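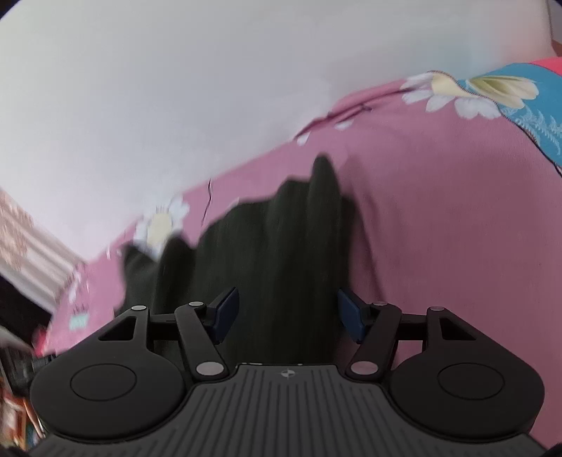
Photo: Maromell Neighbourhood Centre

Minutes of the general meeting, Friday May 3, 2019, Maromell Hall, upstairs room

The meeting opened a little after seven, once the urn had come to the boil and those parking over at Zavgate had made it up the stairs. A very warm welcome was given to the new faces, who were kindly asked to help themselves to the lemon slice before the regulars got to it. Apologies were noted.

Minutes of the December meeting were read and accepted, with one small correction: the spare key lives at the Kopecký bakery, as it has for years, and the chemist would like people to stop asking.

Winter clothing and linen swap
There was a long and good-humoured talk about this year's swap. Last year 213 pieces found new homes, and it was agreed to hold it in the hall again. Clean bed linen and curtains will be welcome this time as well as clothes – several members had been hoping for that. Please label sheets with their size, as unfolding doubles on the stage took up most of last year's morning. Coats go on the racks by the piano.

Money
The account stands at $681 after the hall hire. Prendier has quoted for new rack wheels and the meeting felt the price was fair. Moved, seconded and carried that four be ordered, in the grey if they have it.

Garden bed
The rosemary has taken over and is leaning on the neighbours' fence. A trim was agreed, and cuttings will be offered at the swap in yoghurt tubs. Please save your tubs!

Other business
The back tap still drips. The choir has asked to borrow 8 chairs and may have them, provided they come back to the right cupboard.

Meeting closed at twenty to nine, followed by tea.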